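The Soup We Make When the Year Runs Out

My mother never wrote a recipe down in her life, and for most of my twenties I took this as a personal insult. I would call her from whatever apartment I was living in, pot already on the stove, and ask how long to cook the onions, and she would say, "Until they're ready," and then want to know if I was wearing socks.

I've been thinking about those calls all week, the way I always do in the slow stretch at the end of December when the mail stops being interesting and everyone in the house is wearing the same sweater for the third day running. This is when I make her pepper soup. She made it on the last night of the year, every year, in the little house on Tunholm Street, and she always started too late, so we ate it close to midnight with our eyes half shut. I can't smell ginger and hot pepper together without feeling nine years old and allowed to stay up.

My aunt, Benedicta Akpalu, has her own version, and she'll tell you (she'll tell anyone, she once told a man at the bus stop) that my mother's was too thin. Auntie Benedicta likes a soup that stands up for itself. She uses more tomato, she blends half the onions, and she is generous with the hot peppers in a way that has made grown cousins leave the table. I love her soup too, but I eat it with a big glass of milk close by.
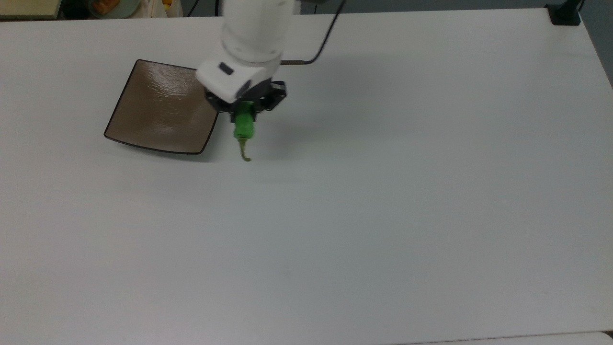 It took me five winters to get anywhere near my mother's. The first year I boiled the chicken so hard it went stringy. The second year I bought the wrong dried fish and the whole stairwell knew it. One year I was so proud of myself for grinding all the spices fresh that I forgot the salt, and my friend Aba Yakubu, who is kind to a fault, had two bowls and said it was very soothing.

Aba was the one who finally got me to stop chasing it. We were walking back from the market in Rernstead with our bags cutting into our hands, and I was going on about whether the ginger should go in before or after the chicken, and she asked me if my mother had ever made it the same way twice. Well, no. She hadn't! Some years there was goat, and one lean year it was mostly broth and yams. There was a year she used a jar of something a neighbor had given her and refused to say what it was. We called every one of them the soup.

So now I do it more or less like this. I brown the chicken slowly with onion and a lot of ginger, more than looks sensible. I put the peppers in whole and fish one out when it starts to taste like trouble. Then water, then the tomatoes, crushed by hand, and then I go sit down with a book and leave it alone for a good long while — that part I did learn from her, although in her case it was the telephone and not a book.

I still have her big pot. The handle on one side is loose and has been since before I was born, I think, and you have to lift it with a towel folded over twice. My husband offers to fix it every winter, and every winter I say maybe in spring.

Auntie Benedicta is coming tonight and has already let me know that she's bringing her own peppers in her purse. Aba is bringing bread. I've told them both seven o'clock, so I'd guess we'll be eating by ten, and I should probably go and peel that ginger.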